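17th April, bench notebook, Taruddale workshop

Kettle's on, Ánh Đinh has gone to find biscuits, and I want to get this down while it's fresh, because on Monday I shall remember only the cheerful bits. Hagos asked me at lunch, in that patient way of his, whether I thought a pair of arms could make a smoothie for his mum yet. I said "nearly", and then felt bad about it all through my soup, so this entry is my attempt at a proper answer.

Where we are: the kitchen list from Lernonbridge has been on the wall since January, and we've been picking away at it in no sensible order. Wiping down is fine. Sorting cutlery is fine if you're not in a hurry. Anything with a lid is a misery, and blenders have more lid than most things (a lid, and then a little cap that goes in the lid, bless whoever thought of that).

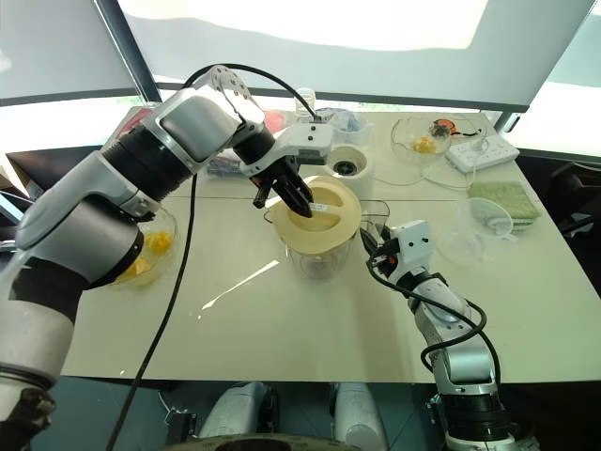
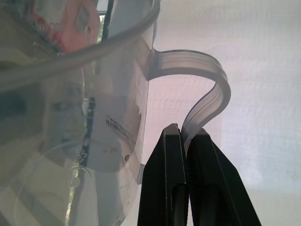
I keep coming back to how much of this job is holding on. Cutting fruit gets all the attention, and visitors always ask about it, but you can buy mango in chunks and skip the knife altogether. You can't skip steadying a jar. When I do it at home I put one hand round the handle without a thought and fiddle with the cap using the other, and if the jar shifts a bit my hand goes with it. With the arms somebody has to decide all that. Bảo likes the handle taken low down, with the fingertips pinching just the thin edge, and I can see the sense in it, as it leaves the lid clear for the left arm. My own worry is that a curved plastic handle gives two flat fingers very little to hold. Unnur thinks I fuss. She may be right! I'd still like softer pads tried before we argue any more.

The other thing is the plastic itself. Clear jar, clear handle, clear cup, glass bowls, shiny white table, and a big bright window behind the lot. I have trouble enough finding my own specs on that table. Maxine says we should wrap the jar in coloured tape and get on with our lives, and for a practice run I'd happily let her, but Hagos's mum isn't going to tape up her blender for our benefit.

So, my proper answer for Hagos: for a smoothie, with the fruit already cut and one of us standing by, I'd say yes to trying it. For a smoothie in her own kitchen while she's upstairs, no, and I wouldn't like to promise a year. A person takes 30 seconds over the lid and cap and is thinking about something else entirely.

To do, before I forget:

- Ask Randov whether they still sell the softer fingertip pads, and order 2 pairs.
- Unnur to try the blinds fully down and then fully up, same jar, same spot.
- Bảo, please write down where on the handle you like the grip. In words, in this book, so the rest of us can find it.
- Sponge wants replacing.

Biscuits have arrived. Ginger ones, very good.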